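Another trip to Grirnham? I'll wait

August 22, 2026 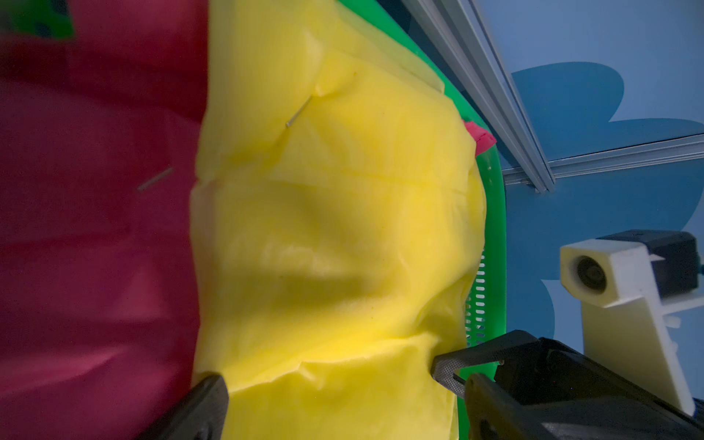 So they're remaking The Lamps of Grirnham. Ans Segers sent me the announcement, all 870 words of it, and I read it twice looking for a reason. "A bold new vision", it says. Isen Pictures said the same in April about their pirate thing, and I walked out of that.

The original ran 22 nights at the old Hermans cinema and I saw it on four of them. It was slow and cheap and the fog looked like fog. Now Dramine are promising up to 400 effects shots. For a film about a man in a lighthouse!

Ans thinks I should give it a chance. She liked the pirate thing, mind you. I'll believe in the bold new vision when I've seen a trailer with some talking in it.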